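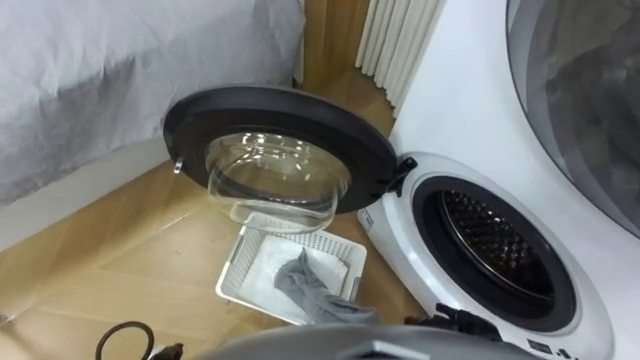

## 4.2 Setting up a unit calendar in Futgate

A unit calendar assigns class periods to each history unit. Complete section 4.1 (school year and breaks) first.

1. Open **Planner > Units** and select **New calendar**.
2. Choose the course. Only courses with a teacher of record are listed.
3. Enter the number of class periods. The default is 142.
4. Add each unit in teaching order. A unit needs a title, a start period and a length of at least 3 periods.
5. To attach primary sources, select **Sources** and enter the Srour catalog number (for example, 446). Separate several numbers with commas.
6. Set **Break handling** to *Split* or *Hold*. *Split* lets a unit continue after a break. *Hold* moves the whole unit to the first period after it.
7. Select **Check**. Units that overlap are marked in red.
8. Select **Publish**.

**Note:** Unit titles are limited to 200 characters. Longer titles are cut when the calendar is printed.

**Caution:** Changing the course after step 4 deletes all units entered. Export the calendar first.

**Caution:** *Hold* can push the last unit past the end of the school year. Check the final period before publishing.

Published calendars can be edited by the teacher of record only. To transfer a calendar, see section 4.5.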